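Likbridge Match Scoreboard
Section 5: Setting up before kick-off

Read this section before the teams come out. Reading it afterwards is allowed, but the first goal tends to have gone in by then.

1. Stand the scoreboard on level ground behind the touchline, 2 meters back or more. Assistant referees run backward and do not look.
2. Plug in the control box and wait for the double beep. A single beep means the battery is low.
3. Hold HOME and AWAY together until both scores read 0. If last week's result is still showing, hold them longer.
4. Set the length of each half with the dial. For youth games, check the league rules and ignore the parents.

Note: The clock counts up and does not stop for injuries, real or otherwise. Added time is entered by hand, up to 8 minutes.
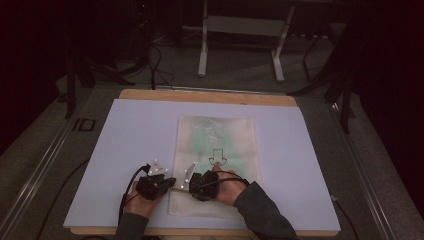 Lemlem Negussie wrote to us that her clock ran straight through halftime at Pitel and started the second half at 61 minutes, and could we please say in large letters that you have to press HALF. PRESS HALF. It is the gray button, and it does nothing until the referee's whistle gives you a reason to touch it.

5. When a goal is scored, press the team's button once. Wait for the referee to point to the center circle before you do.
6. To take a goal back, hold the same button for 5 seconds. Expect remarks from the crowd.

Caution: Do not use the scoreboard as a goalpost, a bench or a coat rack. The warranty covers rain.

For penalty shootouts, go to Section 6.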